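How a Town Picks Its Mayor (and What Happens When Two People Nearly Tie)

Have you ever voted for something with your friends — which game to play, maybe, or what to have for a snack? Then you already know a good deal about elections, even if you've never seen a real ballot. Grown-ups do it on a bigger scale, with more paper.

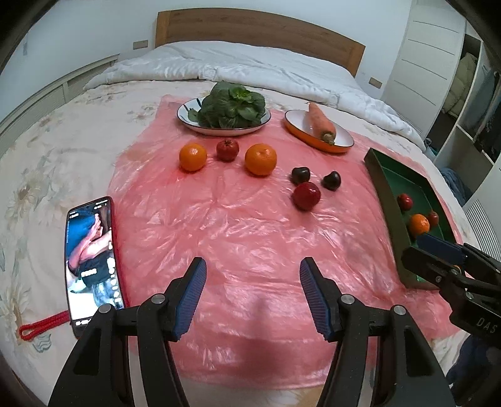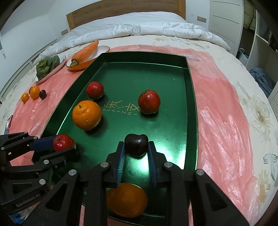

Līga Ramanauskas wrote to us after our last page to ask whether a mayor can be chosen by just a handful of votes, and whether it's fair if that happens. What a good thing to wonder about!

Let's visit the town of Zarkum, where two people wanted to be mayor. One was Mrs. Oei and the other was Mr. Plarkton. When the ballots were counted, Mrs. Oei had 2923 votes and Mr. Plarkton had 2780. She had more, so she won, and it doesn't matter one bit that plenty of people had hoped for the other person. She has to be mayor for them too, and listen when they call her about the bumpy road by the school.

Now suppose the two had been only 14 votes apart. That's very close indeed, and in many places it means the ballots get counted all over again, slowly and carefully, with people from both sides watching. This is called a recount. Sometimes the number changes a little, for instance when a mark on a ballot was hard to read the first time. Usually the winner stays the same, but everyone can feel surer about it.

And what if it's an exact tie? Different places have different rules. Some hold another election, and some (this is true!) draw a name out of a hat or flip a coin.

A mayor doesn't get to make every decision alone, either. Most towns have a council, a group of people who are also elected, and they talk over things like parks and libraries and snowplows, and then they vote as well. So there's voting before the mayor gets the job and a great deal more of it afterward.

Try it at home tonight. Fold up some slips of paper, find a shoebox, and let your family vote on a movie.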